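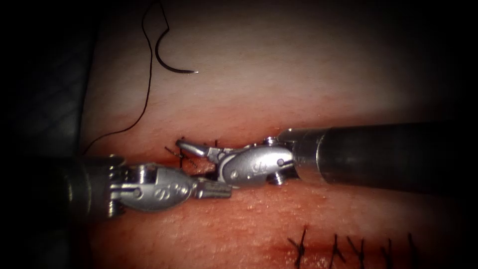 Drying Out a Flooded Basement: Project Report
Kiros Gebru and Maxence Gautier

Last updated: 8 May 2018

1. Purpose

Our project looked at how long gypsum wallboard stays damp after a basement flood, and whether removing the baseboard early makes a difference. We chose the topic after a supply line failed in the lower level of Nolley Hall in December and the cleanup ran into the next term.

2. Method

We built two wall sections from lumber and standard wallboard, with painted baseboard on both. Each section stood in 2 inches of tap water overnight. In the morning we drained the trays and pulled the baseboard off Section A. Section B kept its baseboard for the whole test.

Both sections then went into the same storage room with one box fan and a rented dehumidifier. We took readings with a pin moisture meter every morning at three heights. The meter was checked against a dry piece of board before each round.

3. Results

Water wicked up well past the water line on both sections. Section A was back to the reading of the dry board after nine days. Section B took around 20, and the lowest points were the last to come down. When we removed the baseboard from Section B at the end, there was gray spotting on the paper behind it. We did not have the spots tested, so we can't say what they were.

4. Problems

The dehumidifier tank filled up on the second night and the unit shut off until morning. Both sections were affected equally, but the drying times are probably a little long because of it. We also had only one section of each type — a repeat with more would be needed before anyone relied on the numbers.

The water was clean. Floodwater or sewage would call for cutting the board out, and our results do not apply there.

5. Further work

We would like to repeat the test with insulation in the wall cavity and with vinyl baseboard, which we expect to hold water longer. The meter readings are in Appendix A.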